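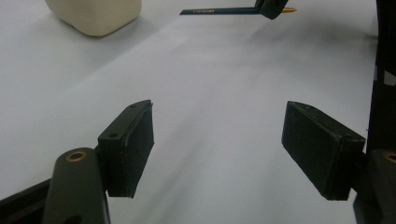 Open day at Stokon, 2024-10-22

I went to the Stokon open day expecting to be sold something, and I was. The flyer promised "the modern table, reconsidered." What we got was tableware and plenty of talk about it, in a plain hall with a concrete floor.

Sinan Kocabaş led our group. He likes the word "honest" and used it of a glaze, a shelf and the coffee. The coffee was fine. He told us the Posik line went through 604 trial pieces before anyone signed off on a shape, and when I asked what was wrong with the first 600 he said they were "less resolved." I wrote that down and still can't tell you what it means.
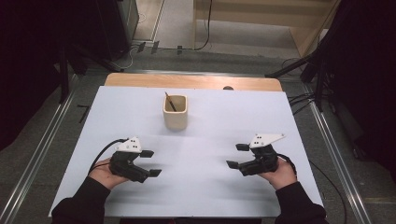

My own complaint about square cups goes back years, to a set from Yordanov that dribbled down my chin every morning until I gave it away. You drink from a corner or you drink from a flat side, and neither is much good. So I had little patience for the small cream-colored one standing on a white board, with a square opening and rounded corners. The corners do soften it, I'll admit. It had a thin wooden stick leaning in it, and as a holder for sticks I have no quarrel with it at all.

Sowmya Palaniappan, who was in my group, liked the line more than I did and bought 2 cups on the way out. I asked whether she had tried drinking from one. She hadn't - there was no water on offer. The next open day is in December. I haven't signed up.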